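Flexible packaging remains one of the harder materials for an automated packing line. Bags fold, slide over one another and change shape when they are lifted, and equipment designed for rigid cartons tends to handle them poorly. The Flovis hand, offered by Zusiseo as a complete kit since November, is intended for sites that must work with such goods every day.

The kit comprises the hand, a wrist coupling and a small camera that looks out along the fingers. It is sold in 2 versions, for light and medium loads, and both use the same control software. Zusiseo supplies 3 days of training with each purchase.

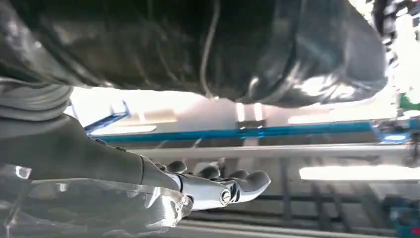 **By Abubakari**
*Contributing Editor, Automation*
11 December 2023

The working end of the hand combines rounded gray fingertips with a polished metal finger segment, joined at a pivot screw with a slotted head. Glossy black material and clear plastic are demanding subjects for any camera, as both throw back bright highlights under factory lighting. Buyers should therefore ask to see the kit run with their own goods before placing an order.

Our review took place at the Ridum packing hall, where the medium version was assigned 166 picks of mixed soft goods. It completed 95 percent of them without help from an operator. Most of the remaining picks involved thin film, which the fingers pinched but did not hold. The supplier recommends a slower closing speed for such items — a setting that operators can change from the main screen.

Setup was orderly and the printed manual is clear, although the section on cable routing would benefit from larger drawings. Replacement fingertips are sold separately. Service contracts are available by the year and include one site visit.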